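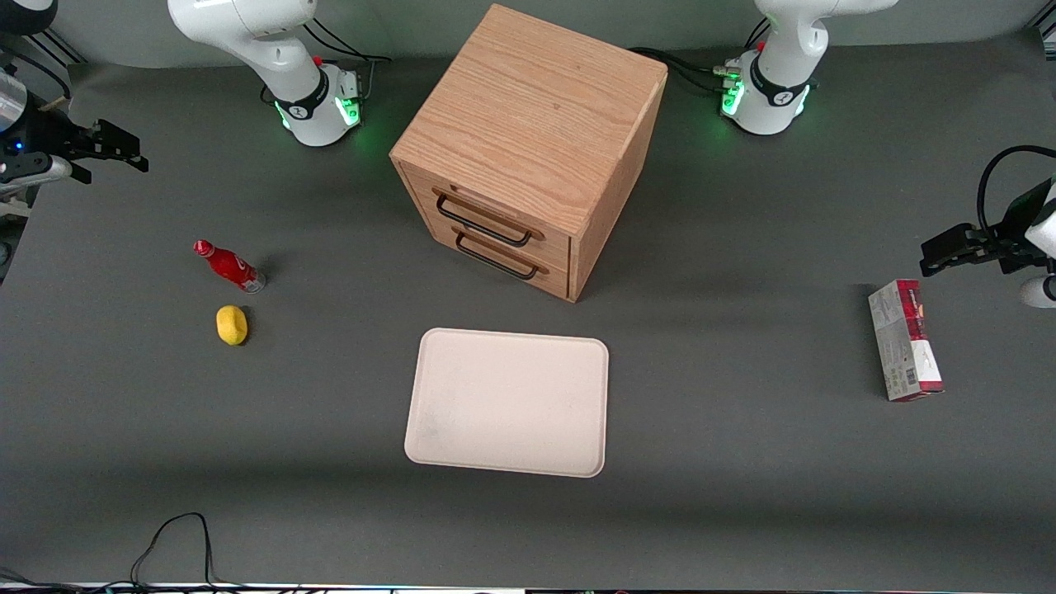

15. Juni 2022, Laborbuch Zweiarm-Tisch

Aufgabe weiterhin: Schublade auf, Gegenstand rein, Schublade zu. Variante B ohne Schublade, Gegenstand aufs Tablett. Policy ist der Stand nach dem Nachtraining mit 383 Demos, Auswertung läuft über Tralgate. Wer die Logs sucht: liegen unter hulach/schublade_b, nicht mehr im alten Ordner.

Frage für heute war nur, ob die Handgelenkbilder beim Anfahren überhaupt was beitragen oder ob die Policy das meiste aus der festen Kamera zieht. Janaína Moura hatte im letzten Gruppentreffen den Verdacht, dass wir uns da was vormachen. Also Ablation: gleiche Gewichte, gleiche Startposen, einmal normal, einmal mit eingefrorenem Handgelenkbild (erstes Bild der Episode, dann konstant). Schwarz maskieren hatten wir schon, das ist zu weit weg von den Trainingsdaten, da zappelt der Arm nur rum und man lernt nichts.

Vor dem Start:
- beide Arme in Home, Greifer auf
- Nullpunkt links nachgezogen, war wieder minimal daneben
- Belichtung fest auf allen Kameras. Automatik bleibt AUS, bitte nicht wieder umstellen
- Kabel linker Arm nach hinten gelegt

27 Durchläufe je Bedingung. Reihenfolge gemischt, Liste kommt aus dem Skript von Erdem (Version mit festem Seed). Abbruch von Hand, sobald ein Finger auf die Tischplatte drückt.

Ergebnis normal: Anfahrt fast immer brauchbar, Greifen meistens. Die Fehler sitzen beim Schließen, Finger gehen zu früh zu und schieben den Gegenstand weg statt zu fassen. Kennen wir.

Ergebnis eingefroren: grobe Anfahrt praktisch unverändert!! Bis zu 7 cm vor dem Gegenstand kann ich die Trajektorien nicht auseinanderhalten, hab sie übereinander geplottet. Danach laufen sie auseinander. Ohne laufendes Handgelenkbild fehlt die letzte Korrektur der Drehung, der Greifer kommt so runter wie er halt gerade steht. Bei der liegenden Flasche geht das noch oft gut, bei Schachteln kaum.

Heißt für mich: Janaína hat halb recht. Die feste Kamera macht den Weg, das Handgelenk macht das Ende. Für die Aufgabe wie wir sie messen (Erfolg ja/nein) sieht man das nur als eine Zahl und wundert sich. Wir sollten Anfahrt und Griff getrennt auswerten, Marker dafür gibt es in Tralgate eh, werden nur nirgends gespeichert.

Schmale Schachteln hochkant sind der härteste Fall. Wenig Breite zwischen den Fingern nötig, aber die Ausrichtung muss stimmen, sonst trifft ein Finger die Kante und sie kippt.

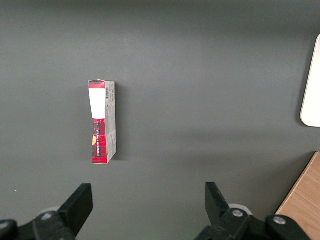
Seitlicher Versatz ist bei denen das eigentliche Problem, die Höhe passt fast immer. Steht die Schachtel links von der Greifermitte, muss der Arm quer korrigieren und gleichzeitig drehen. In den Demos kommt das selten zusammen vor, weil wir beim Teleoperieren automatisch erst ausrichten und dann runterfahren. Macht man halt so. Die Policy kennt also die schräge Korrektur kaum und macht erst mal gar nichts, ein paar Frames Stillstand, dann zu weit. Sieht man im Log sehr schön als Plateau in der Quergeschwindigkeit.

Zweite Sache, noch unsauber: die Karopackung in Rot und Schwarz scheint mir schlechter zu laufen als einfarbige Sachen. Könnte das Muster sein, könnte auch einfach die Form sein. Nicht trennbar mit dem was ich heute habe. Müsste man gleiche Form mit anderer Oberfläche testen, also Schachtel einschlagen in graues und weißes Papier und nochmal. Nichts davon ins Paper schreiben bevor das gemacht ist.

Nebenbei: Inferenzrechner hat 2 mal gehangen, beide Male beim Schreiben der Videos. Durchläufe verworfen und wiederholt, im Log als "invalid" markiert. Vermute die Platte. Schreibpuffer hochgesetzt, danach Ruhe.

Noch ein Fehler von mir: in den ersten Episoden war die Aktionsglättung noch vom Futbridge-Versuch aktiv. Hab sie rausgenommen und die Episoden neu gefahren, die alten sind gelöscht. Config bitte künftig mit ins Log schreiben lassen, das ist jetzt schon öfter pasiert.

Offen:
- Marker Anfahrt/Griff speichern (ich)
- neue Demos mit absichtlichem Versatz, Drehung und Querbewegung zusammen. Nicht vorher ausrichten! (Janaína und ich)
- Papiertest mit der Schachtel
- Einfrieren auch mal umgekehrt, also feste Kamera konstant und Handgelenk live. Erwarte dass dann die Anfahrt komplett wegbricht, aber messen
- Fingerspitzen ansehen, der Belag rechts kommt mir glatt vor

Großer Vergleich mit allen Gegenständen erst im August, vorher ist der Tisch belegt. Plots lege ich heute abend noch in den Hulach-Ordner, Achsen sind noch falsch beschrifet, Zeit ist in Frames und nicht in Sekunden.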